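# Planning for the Stack

The team behind Droltden began with the part of tidying a counter that looked easiest. Their software is a planner: it takes in what a head camera sees, decides which object to move next, and hands a short list of motions to the controller. Cups and bowls seemed like a fair first test.

The trouble started with bowls turned upside down. A dark glazed bowl reflects the ceiling lights, and the depth estimate falls apart where the glare is brightest. Purby, the perception module, used to read the ring on the underside as a second, smaller bowl. The planner would then try to pick it up.

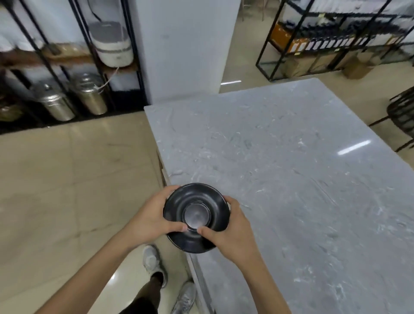

The fix was to stop asking for a full shape. Purby now looks for the outer rim first and treats everything inside it as one object until the rim moves. Glare on polished stone is handled the same way — a bright streak that shifts with the camera and belongs to no rim gets thrown out. Of 40 recorded runs that had failed on the old version, the new one got through all but 6.

Paper cups are a different problem. One cup is simple. Nested cups show a row of rims packed close together, and the planner has to decide whether it is dealing with one thing or many.
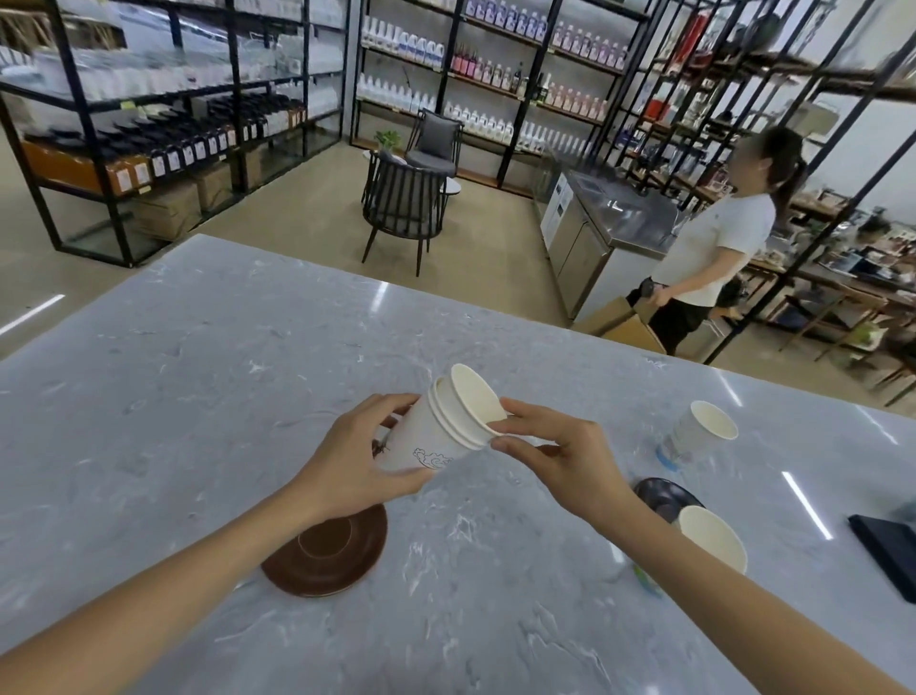
Issue 19 | Page 7

Droltden's answer is to let that decision change partway through a task. A stack stays a single object while it is being carried, then splits into separate cups when a hand closes on one rim. The old code fixed the object list at the start and never went back to it.

Timing is handled by Onsri, a small scheduler that sits between the planner and the controller. When the list changes, it holds the next motion until the new plan arrives. If the plan is late, the arm waits. That makes for slow work, and the team plans to leave it slow until November, when a rewrite of the hand tracker is due.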